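Clearing the grey bin

Last updated August 19, 2024

Print | E-mail

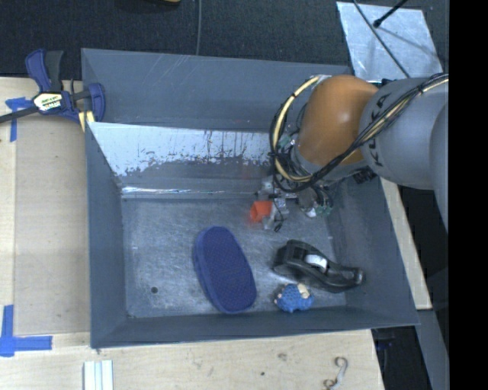 Got to the big grey bin today, finally. It has been on my list since February and I kept going round it. Everything that ends up without a home goes in there, and the sides are tall enough that you forget about it until you need something from the bottom.

Started a bit after nine. Most of it was rubbish: packing slips, dead pens, a perished rubber band ball, two lids for tubs we no longer own. One of the slips was from Umico for $248, which I had already written off as lost, so that went in the folder with the others. Paper to recycling, pens in the rubbish.

By morning tea I was down to the odds and ends on the floor of the bin. The black tape dispenser I was glad to see. I bought a second one from Rollov in autumn thinking this one had gone for good, so now there are two. One will stay at the packing bench and the other can go by the door, where people are always asking for tape.

The blue toy figure I don't know about. I asked Matvii and he said it wasn't his kids', then said it might be. Put it on the windowsill. If it's still there at the end of the month it can go in the op shop bag.

The dark blue thing with the rounded ends took some discussion. It has a fine pattern over the flat top. Hafiz thinks it came with the Teoh order. I think it's older than that. We left it undecided and it has gone on the middle shelf with a sticky label that says ASK.

The orange-red piece, the one like a cup, I've put with the kitchen things for now. Doesn't match anything in there, but the colour is cheerful enough and it can hold teaspoons if it has to.

There's a small round hole in the floor of the bin which I had forgotten. Anything tiny will find it, so from now on screws and washers go in jars. I wrote that on the whiteboard, under Hafiz's note about the milk.

Lunch late, a cheese sandwich. Rang Prarnano in the afternoon about the shelving and got a price of $1,130 fitted, or $1,025 if we put it up ourselves. Matvii is keen to do it ourselves. I'm less keen - I remember the last lot, and the wall behind it is still not the right colour. Told them I'd ring back.

Swept up, wiped down the bench, took three bags out. Back a bit sore. Tomorrow the drawers under the window, if it stays cool.

Shares: 2 | Comments (1)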